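Divided dish

A divided dish is a plate or shallow tray with low walls that split it into compartments. It is used to keep foods apart at the table and to hold measured dry ingredients before cooking. Other names are sectioned plate and compartment dish.

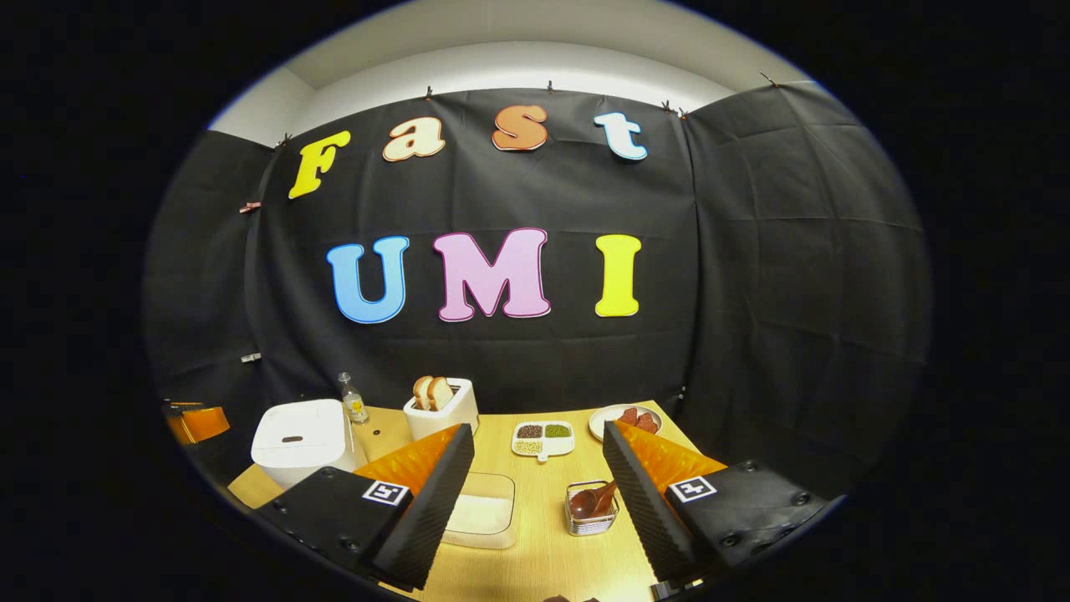

Dried beans and grains are common fillings. Red beans, mung beans and yellow grains soak and cook at different speeds — red beans take the longest — so cooks often sort them into separate sections and add them to the pot in turn. Anong Meesuk's handbook "The Srithong Kitchen" gives 12 recipes laid out this way.

White dishes are widely sold, in ceramic, melamine and glass. Walls that are too low let small grains spill over when the dish is carried.

See also: Bento, Thali, Relish tray

19 shares · 7 comments

This site uses cookies. By continuing to browse you accept our cookie policy. Accept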